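4. Recording the wrist-view set for the sleeve test

This section covers recording with the sleeve fitted. Complete section 3 (bare-arm baseline) first. The two sets are compared directly, and a sleeve set without a baseline from the same robot can't be used in the Darcombe method.

The question behind the method is simple. A grasp model trained on bare arms has to find its own hand in the wrist view before it can plan anything. Fabric covers the joints the model normally relies on, and it moves in folds that the arm model does not predict. The sleeve test measures how far the hand estimate drifts when that happens.

4.1 Before you start

1. Check that the Zaltus recorder shows a green status for the wrist camera. If it shows amber, repeat the clock sync in section 2.
2. Load the profile named sleeve_dark. Do not reuse the baseline profile. Its exposure is locked for bare metal and will crush the folds in dark fabric to black.
3. Pull the sleeve down the arm until the fingers hang free of the hem. Leave natural folds. Do not tape or pin the fabric.
4. Run the slow flex routine once and watch the hem. If fabric catches in a finger joint, stop and refit.

Caution: Keep the arm at low speed whenever the sleeve is on. The torque limits in the standard profile assume nothing is wrapped around the wrist.

4.2 Recording

5. Send the arm to the look-down pose. The fingers should point at the floor and stay open.
6. Check the live view. At least two fingertips must be visible past the sleeve. A finger that is partly hidden is fine and should be kept, as those frames carry most of the useful signal.
7. Start the recorder and wait six seconds before moving anything.
8. Run the Twal sequence. It steps through 37 poses and pauses at each one.
9. Stop the recorder after the last pause and save the run under the robot's name, followed by the run number.

Note: A patterned floor is allowed. Earlier drafts of this guide asked for a plain mat, but the results in December showed that the plain mat made the task too easy and hid the failures we were looking for. Leave carpet as it is and write the floor type in the run notes.

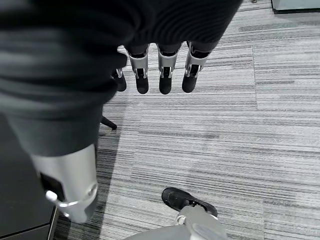 Figure 4-1. Fingers below the sleeve hem, with the striped carpet as background. The leftmost finger is partly behind the fabric.

Similar tones are the main difficulty in a view like Figure 4-1. The sleeve is dark charcoal, the fingertips are black, and the carpet runs through several grays. The bare-arm model tends to treat the edge of the fabric as the edge of the hand. Shoes and furniture near the floor add to the confusion, and the labeler has to mark them as background – including any that sit close to the hand in the view.

4.3 Labeling

10. Open the run in Gallum and choose Hand Only.
11. Mark each visible fingertip. If the tip shows but the joint above it is covered, mark the tip and set the joint to Hidden.
12. Draw the sleeve as one region, even where a fold splits it in two.
13. Do not guess at fingers you can't see. Leave them unmarked.
14. Save, then have a second person label the same run without looking at your marks.

Disagreement between the two labelers is part of the result. Do not correct one set to match the other. Export both.

4.4 Reading the score

The comparison script needs 3,000 labeled frames from each condition. With fewer than that it will still run, but it prints a warning and leaves out the drift figure.

Drift is given in millimeters at the fingertip, averaged over all poses. Look at the per-pose table as well. A single bad pose can pull the average up, and it is nearly always one where the sleeve has slid toward the hem and bunched there. If one pose stands out, replay it before you repeat the whole run.

Caution: Do not retrain on a run and then score against the same run. The script does not check for this.

Questions about the labeling rules go to Randa Khalaf. Include the run number and the exported label files from both labelers.

Section last revised Apr 15, 2026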